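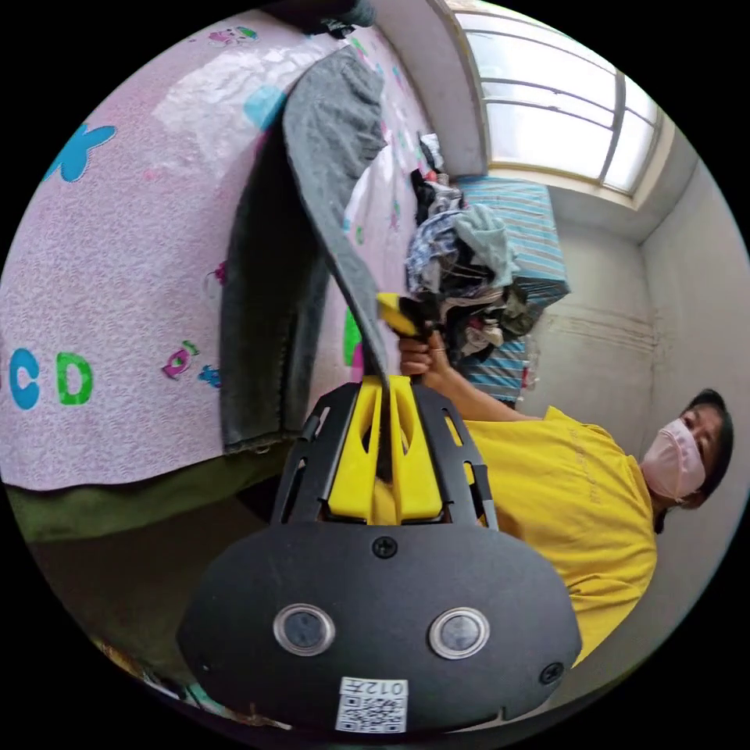

Trousers hanging from a gripper tip by the alphabet bedspread, with a pile of clothes still to go.

I promised last October that I'd write something about the folding work once we had a result I believed in, and I've now got one, so put the kettle on.

For anyone who joined the list recently, Livelari is our little project on teaching a robot arm to deal with laundry. We don't drive the robot around with a joystick to teach it. We go into ordinary homes with hand-held grippers, the same shape as the ones on the robot, and we do the chore with those. The gripper records what it sees and how it moves, and the robot learns from the recordings. It's slow going at first (my first shirt took so long I had to sit down afterwards) but you get the knack of it, and you end up with real bedrooms and real light from real windows, which our lab in Tanasarn could never give us.

Up to now we'd always assumed that more folding was the thing to chase. More shirts, more towels, more homes. Then Uthai Jaidee, who joined us from Korkmont, went through the robot's failures one by one and found that most of them happened before any folding had begun. The arm would pick up a pair of trousers by some hopeless bit in the middle of the leg, and from then on it was trying to fold a lump. The folding itself was fine if you handed it something laid out flat. Rather annoying, given how much time we'd spent on neat folds!

So we changed what we recorded. We had 2,017 recordings in the old set, nearly all of them starting with the garment already spread out. Uthai and I left those alone and added 934 new ones that were only about the messy beginning: take something off a heap, lift it, let it hang, find a better place to hold it, put it down again. No folding at all. If the first grip was a bad one we kept it in, along with whatever the person did to put it right. I was against that last part, I should say. I thought we'd be teaching the robot to make mistakes.

Then we ran 151 trials on the robot with each version, same garments and same starting heaps. The version with the new recordings was clearly better on trousers, and the nicest thing to watch was that it had started letting go. It would lift a leg, have a look, put it down and try nearer the waistband. The old one never did that, it just ploughed on. Shirts improved too, though less than I'd hoped, and long sleeves are still a misery.

We also tried leaving the bad grips out, mainly so I could be proved right. I wasn't. Without them the robot went back to ploughing on, so they're staying in.

A few grumbles for the record. Patterned bedding gives it more trouble than plain, especially with small garments on top, and we don't have enough recordings to say which patterns are worst. Grey socks on a grey blanket are a disaster. And 3 of the trials had to be run again after I bumped the table, sorry Uthai.

The write-up is with our friends at Prarketti for a read-through, and I'll send it round when they've finished scribbling on it. Next job is duvet covers, which need two arms and probably a stiff drink. If you've got a way of getting the corners in that doesn't involve climbing inside the thing, please write back and tell me.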